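Pevcombe Home Help > Outdoor Cooking > Smokers and Pellet Grills

Pellet smoker drops to 611 and stops feeding after startup

Asked Aug 22, 2020

I have a Hisivard pellet smoker, the smaller model with the side hopper. It lights normally, climbs to the set point, holds for 15 minutes, then the auger stops and the display shows 611. The manual lists codes only up to 600. Fan keeps running. If I unplug it and start over I get the same thing. I have vacuumed the fire pot and replaced the pellets with a fresh bag. Grill was fine until July. Is this the control board or the auger motor?

3 answers

Answer 1 (accepted)

On the Hisivard boards 611 is a probe fault. The board loses the temperature reading and cuts the feed. The fan stays on to burn off what is in the pot, so what you describe is consistent with that.

Check the probe before buying a board. Unplug the grill, take off the hopper side panel and find the two-wire connector for the chamber probe. Pull it and measure resistance across the probe leads at room temperature. The replacement probe sheet gives 1,000 ohms at freezing, so on a warm day you should read a bit above that. Then heat the tip with a hair dryer and watch the meter. The reading should rise smoothly. If it jumps or goes open, the probe is bad. Also flex the cable where it passes through the barrel wall. Mine had worn through at the grommet and only opened up when the metal got hot.

Ikach makes a probe that fits. The connector is the same but the cable is shorter, so route it along the bottom of the panel.

Answer 2

Could be the board. I replaced mine with a Choi controller and have no codes now. You have to drill one hole.

Answer 3

Agree with the probe test. One addition: look at the auger motor shear pin while the panel is off. It will not cause 611 but they wear at the same age. I have 3,000 hours on my motor and am on pin number 3. Grease on the probe sleeve will also give you low readings, so wipe it down before you measure anything.

Comment from the asker: Probe went open with the hair dryer on it. Ordered the Ikach one.
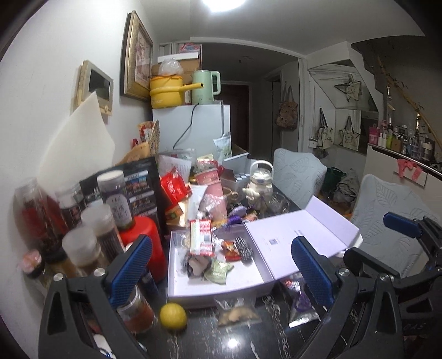

Snack box and a lemon on a black marble tabletop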